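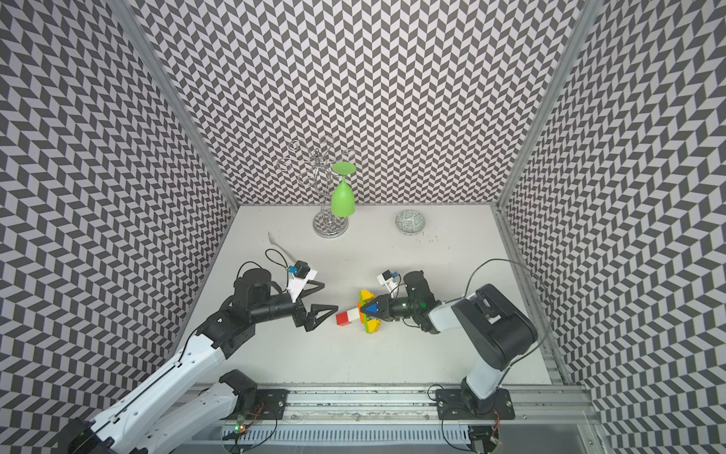 4.2 Where the stemmed glasses go

Households in both towns own more stemmed glasses than they use, and the diary sheets show it plainly. Two sheets went to each of the 400 households, one for kitchen and one for the room where guests sit, 800 sheets in all. 736 came back in a state we could code. Glasses for daily use live by the sink. Stemmed ones move around: top cupboard, sideboard, box under the bed, back to the cupboard after a feast. Where a household keeps a stand for them on show, it is usually the wire kind with a few arms and a round foot, with the glass hung upside down by its base (Figure 9, a chrome one with curled wire and a bright green plastic glass on it). We coded these as "display", even when the owner told us the stand was for drying. The two uses overlap a lot and the sheet had only one box. With hindsight a mistake, see 4.5.

Differences between towns. In Trura stands are kept mostly in the guest room and the glasses on them seldom come down outside holidays. In Kolport they sit in the kitchen, next to the kettle or the bread, and get used. House size does not explain the gap, we checked. Age of the oldest person in the house explains some of it. The rest may be down to the Skulau market, where Kolport people buy most of their tableware and where stands are sold with the glasses already on them, as one item. Trura has no such market and stands there tend to be wedding gifts.

Plastic was treated differently again. Several Trura households left plastic stemware off the sheet completly, then mentioned it at the interview ("those are for the garden"). So the Trura counts for plastic are low and should be read as a floor. Kolport households listed plastic and glass together and often didn't say which was which. 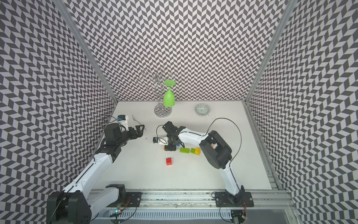

4.3 Breakage and replacement

Breakage was asked about for the past year only. People remember the loss of a good glass very well and the loss of a cheap one hardly at all, which skews everything in this section. Most reported breaks happened at the sink. Next came putting away, then children. Guests came last in both towns, against what households expected when we asked them beforehand.

Sets do not survive long. A set of six turns into a set of five and then gets mixed with another, and after that the owner stops calling it a set. Nine households had kept a full set for longer than the marriage it was bought for. All nine stored it in the original box and only three could say when it was last opened.

Replacement is slow. Few people replace a single broken glass. They wait until the whole lot looks thin and then buy again, often in a different shape or colour, often in plastic if there are small children at home. 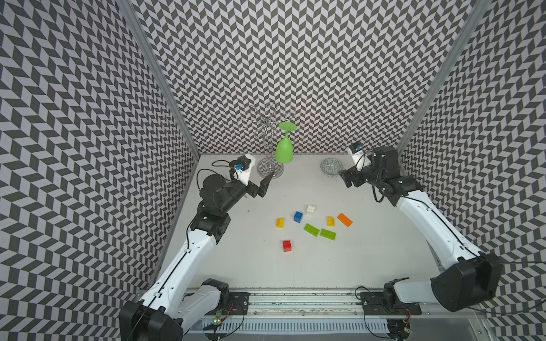 Price matters less than we had assumed. The Mfinanga survey, which we borrowed our replacement questions from, found price to be the main reason for delay. Ours did not. The commonest answer in Trura was that the old ones were still good enough, and in Kolport that there was no room. Wording may be part of it: Mfinanga asked about "glasses" in general and we asked about stemmed ones seperately, so the two sets of answers can't be laid side by side. A rerun with the general wording was tried in August with the Kolport households only. Results are in the appendix, uncoded for now.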